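Chapter 6
Clearing and Stacking Tableware

6.1 Scope

Chapter 2 dealt with laying the table. The present chapter covers its clearance: sorting by material, stacking by diameter and carrying to the sink. Storage is left to Chapter 7.

6.2 Terms

A stack is a set of dishes resting on a common base. The base piece is the lowest dish and bears the full load. Mixed stacks contain more than one material, for instance a metal pan over plates.

6.3 Order of work

Dishes are grouped before any are lifted. Bowls with handles do not nest and are carried singly. Steel bowls of one pattern may be nested. Jars and sauce bottles stay at the far end of the table until the dishes have gone.
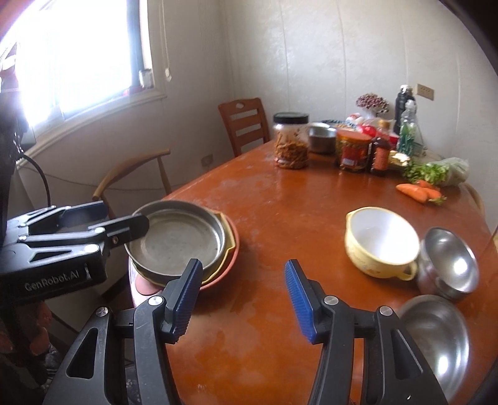 A stack is supported from beneath and steadied at the rim. Wogan and Haque set the limit for a mixed stack at six pieces, and this figure is used in the exercises.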